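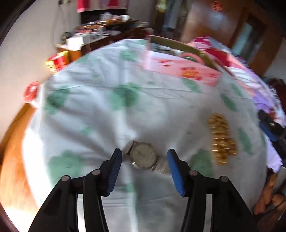
1/ It gets dark so early on this side of Norkstead now that I've been thinking about bedtime a lot, and since a few of you asked how I finally started sleeping through the night, I'm going to ramble on for a bit. Get your tea!

2/ For years I was a 3 a.m. ceiling starer. I'd wake up, check the time, do the math on how many hours were left, and then be wide awake from doing the math. If you know, you know.

3/ The first thing I changed, back in October, was the clock. No clock I can see from the pillow, and no phone within reach. The alarm still goes off from across the room, and I still grumble at it, but I don't know what time it is at night anymore and I don't miss it one bit.

4/ The second thing was having something small to do with my hands for the last 30 minutes of the day. Knitting, sorting buttons, a bit of mending, whatever you have lying around (no screens, though, I'm strict with myself on that one).
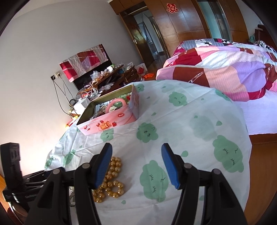 5/ Third, a real book. I'm on page 80 of a very slow novel called Skimisow, in which a family argues over an orchard – and I mean slow in the fondest way. Last night I made it through two pages.

6/ I did try the fancy stuff, by the way. I had the Drustari sleep app for 17 days and it gave me a score every morning, and all I did was lie there worrying about my score. I'm sure it's lovely for some people!

7/ And please don't be hard on yourself when you have a bad night. I had one this week. I got up, sat in the kitchen with some warm milk and a blanket, and went back to bed when my eyes got heavy.

8/ If you have a slow book to recommend, send it my way, as the orchard can't last forever. Reading all your replies tomorrow, after breakfast. Sleep well, everyone.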